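Zanuvden folding chair with snack tray, a long-term review

I bought this chair back in August for my daughter's soccer games, and it has been on every trip with us since (and a few afternoons on the porch, when I should have been raking). White was my choice, grass stains and all, and I still think it looks fresh and cheerful!

Setting it up takes a little patience the first few times. The posts like to be eased into place gently, and I find it goes better if I work from the back corners forward and leave the seat for last. The fabric creases when it's been folded away, but I've never minded a wrinkle or two in something I'm going to sit on anyway. 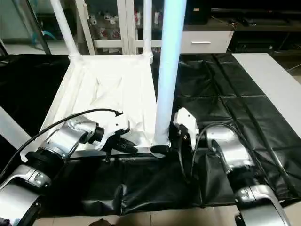 My one real complaint is the weight of the carry bag, which I'd call more than you want on a long walk from the parking lot. At 45 dollars I can live with it.

Now, the tray. I went back and forth over paying extra for it, and I'm so glad I did.

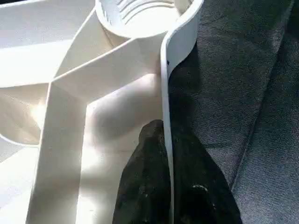 My old one was a single flat piece, and the pretzels always ended up in my lap. With dividers I can keep my keys on one side and grapes on the other, and the ribbed cup holder has been kind to my iced tea. Crumbs do settle into the corners, so keep an old toothbrush handy.

I'd buy the set again, and I may yet get a second one for my sister. 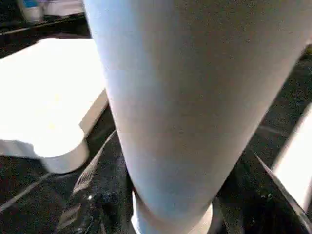 Eirlys Kemeys: Lovely review, thank you! I've had mine two summers and the tray still wipes clean with dish soap, though I do wish the seat were a bit deeper.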